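4.3 Recording a task with the hand grippers

Before the first recording, please read section 4.2 about charging and pairing.

1. Put on the head camera and close the strap. It must sit firm but not press.
2. Take one gripper in each hand. Close the wrist straps.
3. Stand still and hold both grippers in front of you, so that all marker cubes are in the camera view. Wait for the short tone.
4. Squeeze and release each gripper fully, two times. The Primton software saves the open and closed positions.
5. Press Start and show the task in a calm speed. One recording should stay under 29 seconds.

Note: If the screen shows code 21, a cube is hidden or too far from the camera. Bring your hands back to the front and repeat step 3.
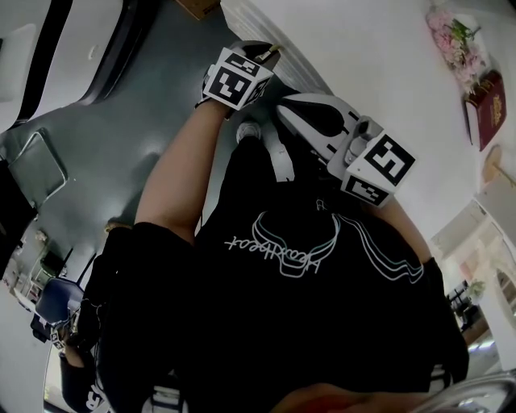
6. At the end of the task, hold both hands still until the second tone comes, then press Stop.
7. Give the recording a name and save it. For a new task, we recommend at least 18 good recordings.

Caution: Do not touch the printed faces of the cubes with wet or oily fingers. Clean them only with a dry cloth.

Caution: Keep fingers away from the jaws when another person tests the grip.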